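Week 2 - buying cable through a distributor

Last week I rambled on for far too long about connectors, so we'll get straight into the buying side today (and yes, the worksheet from Jan 24, 2019 still applies, bring it along).

A wholesale distributor buys in big drums and sells on in smaller amounts. Our running case is Liltthorpe, a small office fit-out firm that needs 300 patch leads. They've asked for quotes from Zaltard, who make their own leads, and Barros, who only stock other people's. Read both quotes before you look at the totals! I always jump to the bottom line first and I always regret it. 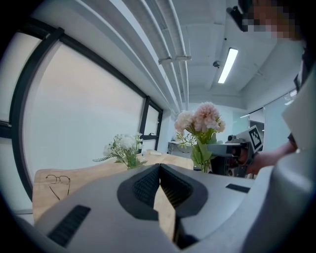
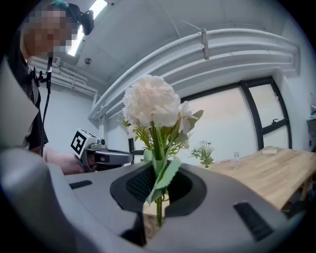 Things I'd check on any quote:

Lead time. Zaltard say up to 20 working days for custom lengths. Barros can ship from the shelf, but only in the lengths they hold.

Minimum order. Some sellers won't touch a short run, or they add a handling charge that's tucked away on the second page.

Jacket type. If the cable runs through a ceiling space, find out what the building rules ask for and get the rating in writing.

Returns. Stock items can usually go back - anything cut to length usually can't. Liltthorpe got caught by this in November, when they measured the runs along the floor and forgot the drop down the wall.

For the seminar, work in pairs and write a short purchase request to Flendix, the third supplier in your pack. Give lengths, colours, quantity and delivery address, and keep it to one side of paper please, I do have to read them all.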